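去Lisdale的拣选中心看了一天

访问日期:2020年10月16日

Iscombe在高速出口下去的第二个环岛旁边,出租车司机绕了两圈才找到,因为Lisdale的招牌和隔壁卖浴缸的那家用的是同一种蓝。开放日通知上写"备有午餐",到了才知道午餐是指食堂照常营业,自己付钱。咖喱还行。

前台发了一件反光背心,一张安全须知,还有一支印着公司名字的圆珠笔。圆珠笔写到第二页就没水了,以下内容有一半是凭记忆。

接待我们的是运营经理Keegan Grewal,一路倒着走给我们讲解,技术相当熟练,只撞到过一次消防栓。这里做的是小件配货,把零散的小东西按订单放进纸箱,封好,送走。仓库有400个人的时候他就在了,现在多少人,他说"看怎么算",然后指给我们看新装的照明。

照明确实很亮。

人工拣选区还在,占了东侧。Conceição Lobo在这条线上做了很多年,八月起职位名称改成了"流程协作员"。我问她改了以后有什么不同,她想了想,说胸牌换了,原来的胸牌别针好用一些。工资单上多了一栏补贴,少了一栏计件奖,两栏加起来她算过,没告诉我结果,只是把手套又戴上了。

她现在的主要工作是看着机器。机械臂抓不起来的东西会被退到她面前的斜槽里,由她放进箱子,再在屏幕上选一个原因。原因一共有6个选项,最后一个是"其他"。她基本都选"其他"。工程部为此给她发过邮件,她回了,邮件的主题也是"其他"。

工程部在二楼,要穿过一条走廊,走廊里贴着三年前的羽毛球赛程。这边归Bheki Radebe管,项目名叫Grorkent,没有人能解释这个词的来历,据说是两个供应商的名字拼起来的,其中一个后来没中标。在新动作放到产线上之前,他们先在仿真里跑。Bheki把大屏幕让给我们看,自己坐到旁边吃三明治。

说实话,我原以为会看到整座仓库的三维模型,叉车飞来飞去那种。屏幕上就是一间屋子,一张长桌,一条白色的机械臂,两样黄色的小东西和一个敞着口的纸箱。墙上连插座都做了。我问插座在仿真里有什么用,Bheki说没有用,是实习生做的,做得挺好,就留着了。 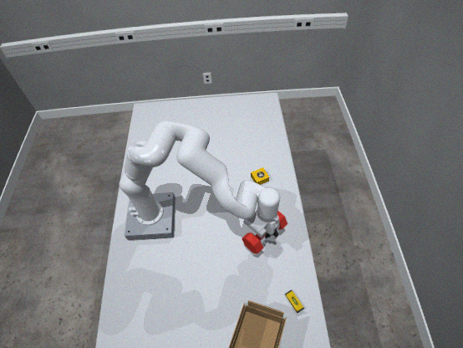
仿真画面:机械臂与待装箱的黄色小件,夹爪空着,纸箱在桌子近端

同一个装箱动作,他们一晚上跑1000遍,每一遍把东西的位置挪一点。早上来了看报告。Bheki说这份工作最大的变化是他不用再站着了,以前调一个抓取姿态要在产线边上守到半夜,脚底板疼,现在是颈椎。

Kirsten Zacharias以前是夜班的班组长,转到这里才半年多。她不写代码,负责告诉写代码的人,现实里的纸箱是什么样子。翻盖会弹回来,箱底受潮会鼓,供应商换了一批纸板,谁也不通知。头几个星期她每次开会都带一个真箱子进来放在桌上,有人以为是外卖。我觉得整栋楼里讲得最明白的就是她。她给我演示怎么用小臂压住翻盖、同时用另一只手放货,一秒钟的事。旁边的同事Tyson Beaulieu说,这个动作排在明年的计划里。

Kirsten还提了一件事,讲解词里没有。夜班取消以后,原来跟她一个组的人,有的转了白班,有的去了浴缸那家,有两个自己开车送货。转白班的拿不到夜班津贴,但能跟孩子一起吃晚饭,其中一位跟她抱怨,孩子吃饭太慢。她问过公司能不能多几个像她这样的岗位,答复是正在研究。

回到一楼,Keegan带我们看了实机,一共4个工位,隔着围栏。那天有一个在检修,护罩上贴着手写的"别按",字很大。另外三个干得四平八稳,抓,转,放,比人慢一点,不去厕所。围栏外的地面画了黄线,访客站线外,员工也站线外,只有一个推清洁车的大叔径直从线里走过去了,没人拦。

问答环节只有三个人提问。一个同行问节拍,Keegan说不方便透露。一个当地报纸的问裁员,Keegan说公司更愿意用"再部署"这个词。我问Ngui那边的新仓会不会也这么改。他说Ngui从设计的时候就没有留人工拣选区,说完看了一眼表,请大家去签退。

签退要归还反光背心。圆珠笔可以带走。

实用信息:从Iscombe火车站坐出租车过去,报浴缸店的名字比较快。现场不让拍照,车间里冷,多穿一件。讲解全程站立,中间没有休息,二楼走廊尽头的饮水机能用,一楼那台出热水要等。下一场还没有定日期,报名找前台。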